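Is the "low FODMAP" label becoming the new diet fashion?

Food, Labels and Eating Habits > General talk

marisol_k
Thursday, 8:14 am

Good morning to all. I want to ask your opinion about something that I see more and more in the supermarket where I do my shopping.

My sister has irritable bowel, diagnosed by a doctor, and two years ago she went through the low FODMAP diet with a dietitian. It was hard work. She removed many foods for some weeks, then she brought them back one after another, with a notebook, to learn which ones give her trouble. For her it was onion, garlic and too much wheat. Now she eats nearly everything else.

Last week I found low FODMAP crackers from a brand named Zirkby, low FODMAP pasta sauce from Agudelo, and even a low FODMAP drink powder, all on the shelf at the eye level, with pictures of happy people with flat stomachs. The sauce was twice the price of the normal sauce. My coworker, who has no stomach problem at all, told me she is "going FODMAP free" to lose weight before August.

Am I wrong to find this strange? I am happy that my sister has more choice. But I have the feeling I already saw this movie with another ingredient.

breadandbutterpete
Thursday, 8:51 am

Same movie, same actors. First fat, then carbs, then gluten, now this. The companies need something to put on the front of the box.

Nobody can be "FODMAP free" anyway. It would mean no apples, no beans, no onions, no milk, most bread gone. Your coworker should ask herself what is left on the plate.

Ondine_R
Thursday, 9:20 am

I must disagree a little with Pete. I have IBS for many years and I remember very well when there was no label at all. I stood in the aisle reading every package, looking for onion powder behind the word "spices" or "natural flavors". It took me an hour to buy food for three days. If some healthy people also buy the product, then good, the shop will keep ordering it. I don't care for what reason they buy.

With gluten it was the same thing. My neighbor has celiac disease and she says the fashion made her life easier.

marisol_k
Thursday, 9:33 am

Ondine, this is a fair point, and my sister says nearly the same. She is not against the label. She is against the price, and against people who tell her "oh, I am also doing that" when they skipped one onion.

t_lindqvist
Thursday, 10:05 am

About the neighbor with celiac disease: I have heard also the opposite. When everybody asks for gluten free, the waiter stops believing it is serious, and then the kitchen uses the same knife. A good friend of mine was sick for days after such a dinner. So the fashion gives with one hand and takes with the other.

For FODMAP the risk is smaller in this sense, because a crumb will not do the same harm. But there is a different risk. The strict phase is not made for staying in it. A dietitian explained to me that many of these carbohydrates feed the good bacteria in the gut, and if you cut all of them for a long time without a need, you may do yourself no favor. The label on the box doesn't mention this anywhere.

breadandbutterpete
Thursday, 10:12 am

Exactly my point. A label that says "buy me" and not "buy me for a few weeks, then stop".

Ondine_R
Thursday, 10:40 am

Pete, no food label in the world says this. Do you want also a warning on the butter?

breadandbutterpete
Thursday, 10:44 am

With my name I should say no to this.

hal_in_the_pantry
Thursday, 11:27 am

I compared some products last month, as I am on the reintroduction part myself. I write here only what I saw on the packages in my own shop, maybe yours is different.

The Zirkby crackers: rice flour, corn starch, oil, salt. So it is a rice cracker. In the next aisle there is a plain rice cracker with the same four ingredients and it costs less than half.

The Agudelo sauce: tomatoes, olive oil, basil, salt, and an oil flavored with garlic. This one I find useful, because the troublesome part of garlic does not go into the oil, and a sauce without onion is truly hard to find. But I can make it at home in 20 minutes.

The Cotodis drink powder: I could not understand why it exists. The portion on the back has 619 milligrams of sodium and it tastes like chalk with vanilla.

My rule now: I pay for the label only when the normal version really has onion, garlic, honey or something like this inside.

marisol_k
Thursday, 11:41 am

Thank you Hal, this is the most helpful post until now! I will send it to my sister. She buys the crackers each week, poor thing.

Ondine_R
Thursday, 12:02 pm

Be careful with the portion size also. A food can be fine at one small serving and a problem at three servings. I have learned it with sweet potato. The package says low FODMAP "per serving", and the serving is what a bird would eat.

wenzel77
Thursday, 12:30 pm

My wife brought home the Jestum granola with this label. I ate it for 4 mornings without knowing that it is a medical granola. It was good. I felt no difference, but I also never had a problem before. Is it bad for me now?

t_lindqvist
Thursday, 12:38 pm

No, wenzel, eat your granola in peace. One product is only breakfast. I was speaking of people who change everything they eat, for months, and never ask a professional.

tia_wainwright
Thursday, 1:15 pm

Hello, I was reading quietly and now I want to answer, as I belong to the group you are making jokes about.

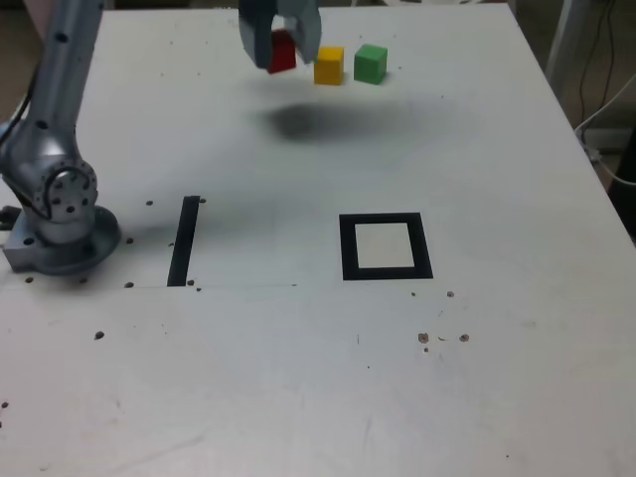

Red cube in the gripper, yellow and green next to it.

I started the diet without any doctor. I had pain after almost every meal, and the waiting time for an appointment was long. I found a list on the internet and followed it. The pain became less, so I stayed on it, and I stayed too long — 3 seasons in fact. I lost weight that I did not want to lose, and I became afraid of a simple pear.

When I finally saw the dietitian, she was kind but she was not happy. We went back to the beginning and tested the groups in order. It came out that lactose was the only big one. All this time I could have eaten bread, garlic and my mother's bean soup.

So I agree with both sides here. The label helped me on bad days, when I could not think and only wanted to buy something safe. It also made it very easy to never take the next step. I would like to see a small sentence on the box: "Talk with a dietitian before you start." It costs them nothing.

Ondine_R
Thursday, 1:29 pm

Thank you for writing this, Tia. I was perhaps too quick this morning. The fear of food is a real thing and I know it also. I still want the label, but your small sentence I would sign today.

breadandbutterpete
Thursday, 1:36 pm

I would sign it too. Sorry if I sounded like I laugh at sick people — I laugh only at the marketing.

Tia, did you have the bean soup again?

tia_wainwright
Thursday, 1:50 pm

Two bowls, on the same evening when I got home from the dietitian. She had told me to start with a half cup. Please do not do like me.

hal_in_the_pantry
Thursday, 2:11 pm

If somebody wants it, I can type my recipe for the garlic oil sauce. One important thing before: homemade garlic oil must not stand in the kitchen for days, it can become dangerous. I make only what I need for the meal and I throw away the rest.

marisol_k
Thursday, 2:16 pm

Yes please, Hal. And does it work with canned tomatoes? The fresh ones have no taste here at the moment.

hal_in_the_pantry
Thursday, 2:25 pm

Canned is even better. Read the can first, some have onion already inside. I will write the recipe tonight in the cooking section.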